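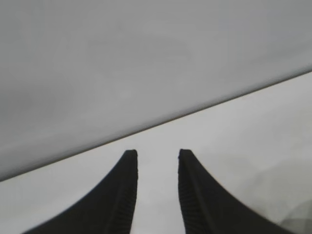
Rice Questions, Answered (the ones I get the most)

I'm Aisling Ní Bhriain, and I cook a lot of rice. There are 939 comments sitting under my basic rice post, and a good many of them ask the same things, so I finally pulled the answers onto one page. If yours isn't covered, leave it at the bottom and I'll get to it, usually in the evening after the dishes are done.

Which cup do you mean when you say "a cup"?

The little plastic one! I know, I know, it's confusing. When I write "a rice cup" I mean the kind that comes in the box with a rice cooker, and when I write "a US cup" I mean the one in your baking drawer. The rice cup is smaller. Please don't mix them in one pot, I've done it and we ate something close to wallpaper paste.

I lost my rice cup. Now what?

Use any cup you like, as long as you measure the rice and the water with the same one. A coffee mug works fine. My first Okabe cooker lost its cup in a move and I used a teacup for a whole year.

How much should I make per person?

Half a rice cup each if there's plenty of other food, a bit more if rice is the main event. My brother eats double that, so I plan around him when he's in town.

Do you measure straight into the cooker pot?

I used to, and then I'd spill, or lose track after the third cup. These days I measure first and tip it into a big mixing bowl for rinsing, and the pot only comes out once the rice is clean.

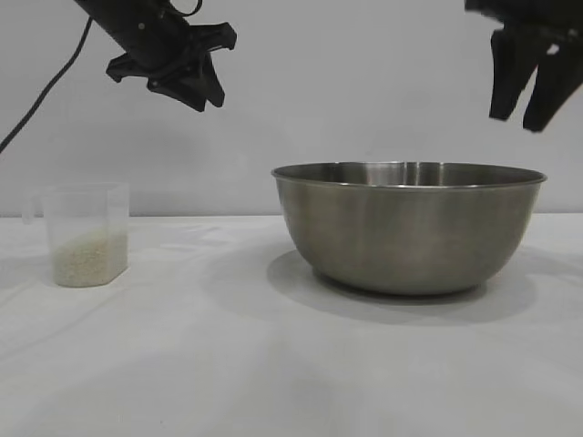

Stainless steel is what I like for this. It's light, it doesn't mind being knocked against the faucet, and a roomy one lets you really swish without half your dinner going down the drain. Mine is from Homik and it has a couple of dings in it by now. Glass is fine too – just heavy when it's full of water.

Do I have to rinse?

For plain white rice, I do it every time. Cold water in, swirl with your hand, pour off the cloudy stuff, repeat. Three or four rounds is plenty, and the water never goes perfectly clear, so don't stand there waiting for it. I skip rinsing for risotto and rice pudding (you want that starch!).

How do I pour without losing grains?

Go slow, tilt the bowl away from you, and cup your free hand along the rim. A fine strainer is easier if you have one. I have a Nitico strainer that I keep meaning to use more.

Why do you put a cloth down first?

Dry rice bounces. It rolls off a bare table and I find it in my socks two days later. With a cloth under everything I can gather up the corners and shake the strays out. It doesn't need to be ironed, mine never are.

Where do you keep the big bag?

In a lidded Clorar bin at the bottom of the pantry, with a scoop inside. In August I move some of it to the fridge, as my kitchen gets very warm and I've had pantry moths once. Once was enough.

Can I leave measured rice out overnight?

Dry, sure, cover it and it'll be fine until breakfast. If it's soaking in water, put it in the fridge.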